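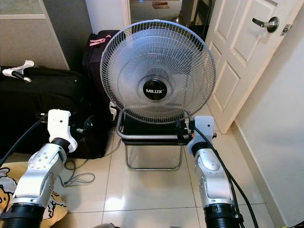

Huaranga 2.3 is out for all Zelari two-arm units

July 23, 2021

The new release of Huaranga, our motion planning package, went to all sites this morning. Most of the work since April has gone into one problem: what the planner should do when an arm is close to something thin.

Wire guards, chair legs and cables on the floor have always been hard on the depth sensor. A fan guard comes back as a patchy cloud of points with holes in it, and the old planner treated the holes as free space. Shiny floor tiles added false points below the floor, and those had to be filtered by hand.

Version 2.3 handles both. Jinfeng Li rewrote the surface step so that a round grille is closed into a single solid before planning starts. Metal tubing is now fitted as a chain of short cylinders, and the arms can be told to treat one part of it as a contact target while keeping clear of the rest. Points under the floor plane are dropped automatically.

Cords are still only partly covered. The planner marks a hanging cord as a keep-out zone, but it does not predict where the cord will go once the object it belongs to is moved. If you are working with anything that has a power lead, keep the speed limit at the low setting for now.

Thanasis Tsolakis ran the regression set against the new build. It has 2135 recorded scenes, nearly 400 of them from furnished rooms with luggage, cushions and half-open doors left where they were. Planning failed on seven. All seven are listed in the Plillari tracker under "clutter", and two already have a fix waiting for review.

To update, stop the arm controller, pull the new package and run the calibration check before enabling motion. Old scene files will load, but they need to be saved again before the contact target option shows up in the menu. Sites still on the first Zodus driver should upgrade that first.

Bug reports go in the tracker as usual. Please attach the scene file and the planner log.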